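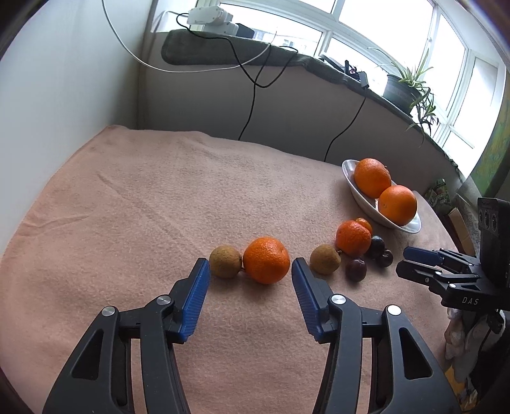
Zultdale, May 10, 2019

Figure 1. Fruit on a towel: a tangerine beside a smaller round brown fruit.

3. What people mean by "a piece of fruit"

I should admit that this section began as a footnote and got out of hand. When Ibsa Woldemariam and I set up the food diaries, we gave each household a booklet with a line for every piece of fruit eaten, and we thought that line was the easy bit. Then the February booklets came back and I spent most of an evening cross (mainly with myself) over what people had put on it.

Take small fruit. A tangerine gave us no trouble at all, as everybody wrote it down as one. Anything much smaller, like the brown fruit next to the tangerine in Figure 1, sent people off in all directions. Some wrote down each fruit, some wrote "a handful", and one man wrote "a sitting", which I rather love but can't add up. Grapes were worse still. We ended up with 1103 usable entries, and I went through the awkward ones by hand with Ibsa reading them out to me over the phone.

We tried 6 ways of sorting them. The one we kept is the plainest: if the writer gave a number, we used it, and if they gave a word, we left the word alone and put the entry in a group of its own. Belmiro Bragança has argued with me about this more than once. He would like every handful turned into a weight, and he has a point, as it would let us set our results beside his market survey of some 2000 shoppers. But my handful is a good deal smaller than his, and I didn't fancy making up a figure for somebody else's hand!

There's a second muddle, to do with sharing. Fruit peeled at the table tends to go round (a segment here, a segment there), and the person who peeled it usually wrote down the whole thing. In the Fikre household the grandmother's page shows far more citrus than anyone else's, and when we rang to ask, she told us she hardly eats it. She peels it for the children. I now think our first table says more about who does the peeling than who does the eating, so please read it with that in mind.

The spring booklet has a new column headed "shared with". Section 4 goes through how it was filled in, including the pages where it was left blank.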